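Skuvemdale County Historical Archive Opens Papers of Nineteenth-Century Senator Elias McGrath

SKUVEMDALE, October – The Skuvemdale County Historical Archive has completed the cataloging of the McGrath Papers, a collection of letters, speeches, ledgers and committee drafts from the public career of Senator Elias McGrath. The collection opens to researchers this month.

The catalog lists 1,889 items in 12 record groups. Of these, 880 are letters sent or received during McGrath's time in the Senate. The remainder consists of printed speeches with handwritten corrections, land office correspondence, household accounts, and two bound volumes of newspaper clippings assembled by his clerk.

McGrath entered the state legislature as a supporter of public road funding and was later elected to the Senate, where he worked mainly on land pricing and postal routes. He broke with his party over the terms of a railroad charter and lost his seat in the next election. Earlier accounts of the dispute relied on newspaper reports and on a memoir by a political opponent. The papers include nine drafts of the speech in which McGrath announced his vote against the charter, the earliest of them written five weeks before the debate.

"The drafts allow the text to be followed from one version to the next," said Amparo Valcárcel, head of manuscripts at the archive. "The section on county bonds is absent from the first three. It enters in the fourth, in the clerk's handwriting, and McGrath then revises it himself."
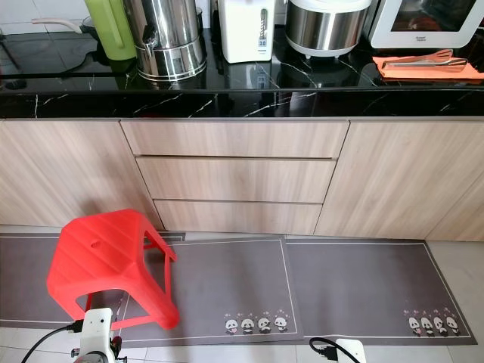 The papers remained with descendants of the senator's sister until their transfer to the archive. They arrived in trunks without an inventory. Original order was kept where it could be established from docketing marks. Undated letters were placed by postal markings, paper stock and internal references, and each assigned date is given in brackets in the catalog with the evidence for it.

Cataloging was directed by Valcárcel with Gonzalo Villalobos, who prepared the name index. The index separates the senator from a nephew and a cousin with the same first name, both of whom held county office. Several letters attributed to the senator in older reference works are now assigned to the nephew.

Conservation treatment was carried out by Skekenora, a paper conservation firm. Work included surface cleaning, repair of fold tears and rehousing in acid-free folders. One ledger with active ink corrosion is restricted and may be consulted only as a digital copy.

Item-level descriptions can be searched in the reading room through Momex, the archive's catalog system. Scans of the Senate correspondence will be added in stages, starting with the letters on postal routes. Requests for original items must be submitted by 3 p.m. on the working day before a visit. Photography without flash is permitted for private study.

A printed guide to the collection, edited by Begoña Esteban, is available at the reading room desk. It contains a chronology, a list of correspondents and a table matching old citation numbers to the new ones.

Media contact: Vega Salcedo, Press Office, Skuvemdale County Historical Archive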